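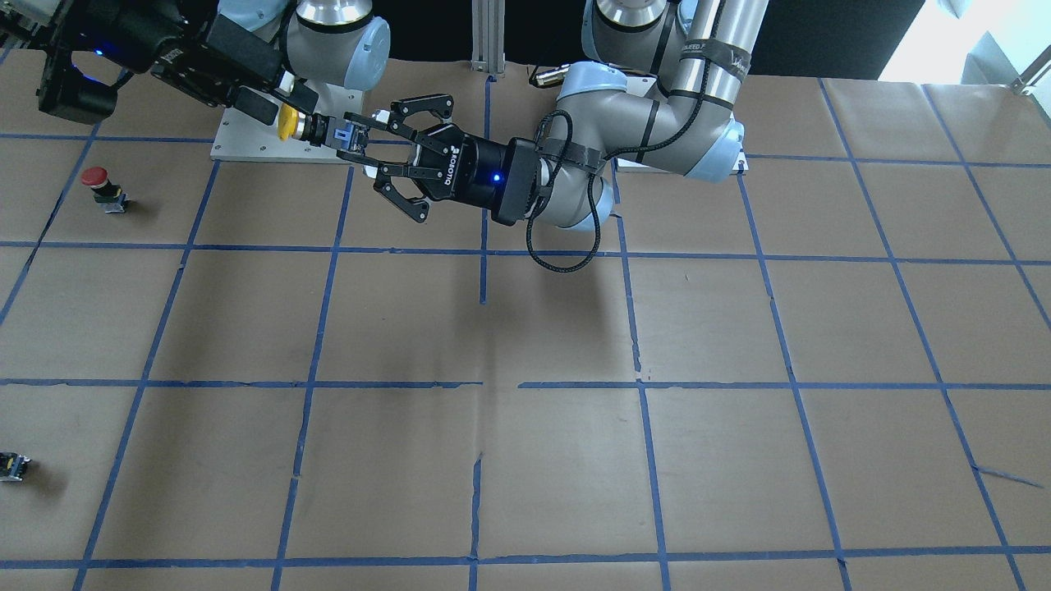 Skusdale, January

Ink again. Batch 11 is the first of the new galls, and the first I haven't wanted to pour down the sink by teatime, so it gets a proper entry.

Galls came from the Juvetti sack, the one with the hole in the corner. Picked out the ones the wasps had already left and kept them apart, as the old recipes all insist the unpierced galls are stronger. They may well be. I have read this in so many places that I suspect everyone copied it from the same man. Crushed 26 g of the unpierced ones in the big mortar, not too fine. The last lot I ground to powder and then spent an afternoon filtering what was in effect brown custard.

Soaked the crushed galls in 400 ml of rainwater, lidded jar, on the shelf over the radiator. Stirred it whenever I went past, which is to say more on the days I was avoiding the accounts. By the end it was the colour of strong tea and smelled like the inside of an old cupboard. No mould. Batch 9 had a very handsome mould, and I still think it wrote better than batch 10, but I'm not putting that in the recipe.

Strained through muslin, then through a coffee filter, then through a second coffee filter after I knocked the first one in. Squeezed the muslin harder than one is supposed to.

Iron sulphate: 11 g, dissolved separately in a splash of the same rainwater. The crystals had gone rusty on the outside so I scraped off the worst before weighing. If this batch comes out browner than it should, start there. Pouring the iron into the gall liquor is still the best part of the whole business. It goes from tea to slate while you watch, and I have not got tired of it yet.

Gum arabic last, in lumps, left to get on with it. The Vakulenko recipe wants it warmed. I warmed it. The lumps ignored me and dissolved in their own time overnight.
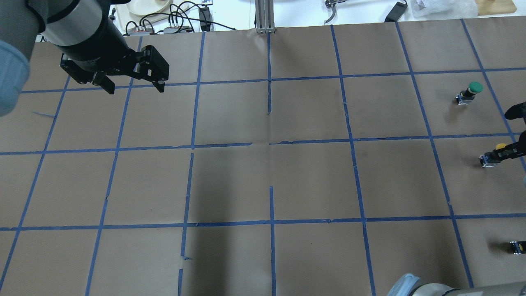
For the writing tests I used the same three papers as before: the cheap copier stuff, the cotton rag offcuts, and the cream laid that somebody bought for certificates and then never certified anything on. Steel dip nib, cleaned between samples. I also ran a line of Tonero black beside each one to have something to be jealous of.

Results so far, in no sensible order.

Copier paper: feathers badly. Every stroke grows whiskers. Same as batch 10, same as batch 8, and I think we can now stop blaming the ink and admit the paper is meant for machines. More gum would help a little, but then it sulks in the nib.

Rag: lovely. Goes down pale grey and darkens as you look at it, very dark by the following morning. A faint halo on the heavy downstrokes, only visible if you go hunting with the loupe, and I did go hunting with the loupe.

Cream laid: nearly as good, except it skips across the ridges when the nib is running low. Reads like a telegram from someone with hiccups. Slower hand fixes it. I do not have a slower hand.

Against the Tonero, ours is thinner on the page at first and catches up overnight. The Tonero is simply black from the start and stays that way, and has no conversation.

Acidity: strip came out at 3, maybe a touch under, I find those colour charts a matter of opinion. Expected for this sort of ink but nothing to be proud of. Keep it off anything anyone wants in a hundred years, and keep it out of fountain pens altogether. I am writing that down for the second time this winter and I know who I'm writing it for.

Water test on the rag sample: held under the cold tap, blotted, dried flat. The line stayed put and a little greyish bloom came off the edges. The copier sample lost nothing either, so it will be ugly for ever.
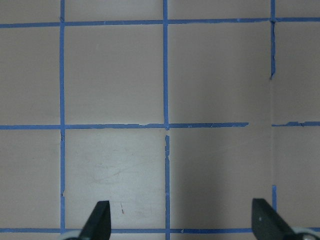
Blue tape on a pale surface, with a gap in the middle strip.

Light test is set up in the south window. One strip of each paper, half under card, half out. I expect very little from a January sun and will probably leave it there until I forget which half was covered, so I have written COVERED on the covered half. Learned that from batch 6.

Stains, for the record: one cuff, one thumbnail, the inside of the sink. Lemon juice shifted the sink. The cuff is now a work cuff.

Bottled in brown glass with a clove in each, which is the traditional preservative and makes the writing smell faintly of ham. Labels on the glass, please, not on the lids. We had two lids swap places in the autumn and there is still a bottle on the top shelf that could be ink or could be walnut stain, and I'm not volunteering to taste it.

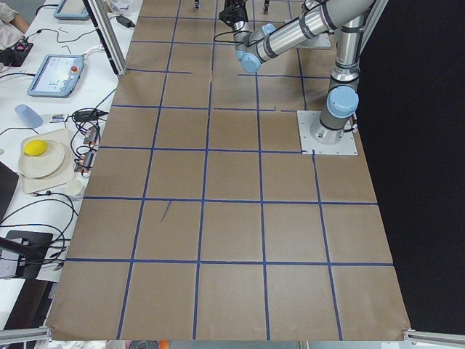
Valentyna Tymoshchuk, ink and paper bench

Next batch: same weights, but the pierced galls, so we can finally settle whether the old man was right. Same rainwater if there is any left in the butt and it hasn't frozen. Fresh iron sulphate, ordered this time instead of scraped. I'd also like to try putting the gum in as a ready-made syrup, strained, and see whether it behaves itself on the laid.

Somebody has the small funnel. It was on the hook when I made the gall liquor and it wasn't when I came to bottle, and I had to use a rolled-up certificate blank. Back on the hook, please, and rinsed.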